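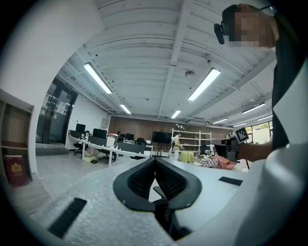
The Year in Husholm

The contract with Zollance ran for 50 weeks and placed me in Husholm as a technical translator. The language had two forms of the verb "to wait": one for waiting with a known end, one for waiting without. I used the wrong one at the border post and was given a chair.

The flat was on the third floor. It was let with a bed, a table, a kettle and an inventory of 846 lines, which I was required to check and sign. Line 90 read "window, view of harbour". The window faced a wall. I queried it in writing. The landlord replied that the harbour was behind the wall and that the previous tenant had signed.

I signed.

My working hours were eight until four. I translated maintenance manuals for ferry engines into English, and in the evenings I tried to learn enough of the spoken language to buy bread without pointing. The baker corrected my vowels and charged me the same price each time. By December I could ask for a half loaf, sliced, and understand that the slicer was out of order. 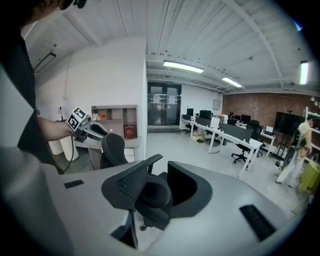
Veltholm

The ferry to Veltholm took four hours. I went once, to renew my permit. The form asked for my reason for remaining. Two lines were provided. I wrote that I had 1,565 pages left to translate. The clerk read this, crossed out my verb and wrote the other one above it.

"This one has no end," I said.

"Yes," she said. "It is valid for longer."

She stamped the form and gave me the lower copy. I had missed the afternoon sailing, so I sat in the terminal with the other passengers. A man with a crate of onions asked me, in the local language, which boat I was waiting for. I told him the morning boat and used the first verb. He nodded and moved his crate so that I could put my feet up.

The morning boat was cancelled at six. The announcement was given once, without translation. I had picked up my bag and joined the queue for tea before I noticed that I had understood it.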